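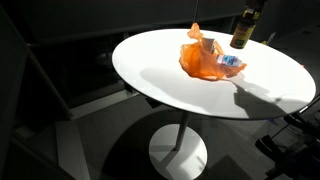
Bottle held at the back edge of the table, orange bag still open.

Subject: Glass over a shared table – what is your rule?

puria_dan wrote:
We are writing up a one-page handling rule for small arms that unpack groceries and pharmacy stuff onto a table. The sticking point is glass. My draft says:

1. Glass travels no higher above the tabletop than it has to.
2. No release until the base of the item is over the table, with a margin to the rim.
3. Bag handles stay outside the path of the gripper and the cable.
4. Nobody reaches in until the arm is parked and the enable is off.

For number 2 I put 15 cm from the rim. Two people here say that is too much on a round table because you run out of room once the bag spreads. What do others use?

wristpitch wrote:
15 is a lot. We use 5 cm for anything under 200 g and have not had a drop off the edge since June. Your round top is going to cost you space no matter what. I would worry more about number 3. Thin bags catch on everything, and a twisted handle standing up is what gets hooked first.

Jennylyn Cruzado wrote:
I disagree on 5 cm for glass. Margin should go by what happens if the item falls, and weight is only part of that. A light glass bottle on a hard floor is still broken glass, and then you have to stop, sweep, and check the joints for splinters. We write it this way at Rodero:

Glass: 15 cm from the rim
Rigid plastic and boxes: 5 cm
Soft items: base fully on the table

If there is no room for glass at 15, the bag goes on the table in a different spot. The rule does not move.

wristpitch wrote:
That is fine if you have a person placing the bag. Ours come in wherever they come in.

Jennylyn Cruzado wrote:
Then the arm moves the bag first or the job stops and asks. I don't see why where the bag landed should decide how close glass gets to the edge.

tabletop_mike wrote:
Question about the pictures people post in these threads. Is anybody writing down lighting? A spotlight on a glossy white top with a dark room behind it would fail our checklist. You get hard shadows from the arm, and clear bottles are bad enough for the camera already. Ours says even light across the whole work surface, and the shadow of the arm should not cross the place spot.

puria_dan wrote:
Lighting is not in the draft. I can see adding it, but I don't want to ban strong light outright. What number do you use?

tabletop_mike wrote:
No number. We had one for a while and it just meant people measured in the middle of the table and called it done. Now you run the arm through the path once with nothing in the gripper and look at where the shadow goes.

sfeir_ops wrote:
Coming at this from the audit side. Rules 1 to 3 are operating practice. Rule 4 is safety and belongs in a separate document with a signature on it. When they are mixed on one page people start treating all of them as tips. We went through this at Sfeir and it took a rewrite to get them apart.

Also, define "released." Open fingers is one thing, fingers clear of the item is another. A jar can go over when the arm backs out.

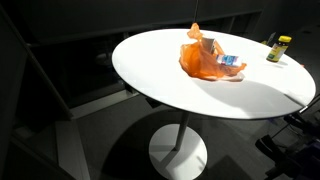 Jar with the yellow lid standing near the back edge, gripper down by the pedestal.

puria_dan wrote:
Good point on released. I will write it as "fingers open, clear of the item, and item upright with no contact." And rule 4 moves out.

On the margin, look at where the jar stands in the second picture. I would not sign that off under the 15 rule. Under a 5 rule I would want a ruler on it.

wristpitch wrote:
It is upright and on the table. I would let it go if the next step is picking it up again. For storage, no.

Jennylyn Cruzado wrote:
Upright is not a margin. I would also flag the flat pale thing hanging over the rim just behind it. Our rule says the back edge gets cleared before anything is set down near it, whatever the item is. If you bump the one you bump the other.

tabletop_mike wrote:
Agree with clearing the edge. That should be its own line, because everybody checks the front and forgets the far side.

pikano_lee wrote:
We log every place at Pikano and went through 2,000 of them for this same argument. The near misses were mostly on the retreat, very few on the place itself. So I would put less effort into the distance and more into the retreat – straight up, slow, until the fingers are above the lid. Then do whatever you like.

wristpitch wrote:
That matches what I see. Put me down for 5 cm plus a slow retreat.

Jennylyn Cruzado wrote:
And me for 15 plus a slow retreat. I have no problem with the second half.

puria_dan wrote:
Draft two has 15 for glass, 5 for the rest, straight-up retreat, back edge cleared first, and a dry pass for shadows. Bag handles stay in as they were. I will post the text once sfeir_ops has looked at the split.

sfeir_ops wrote:
Send it over. Put the definitions at the top, please.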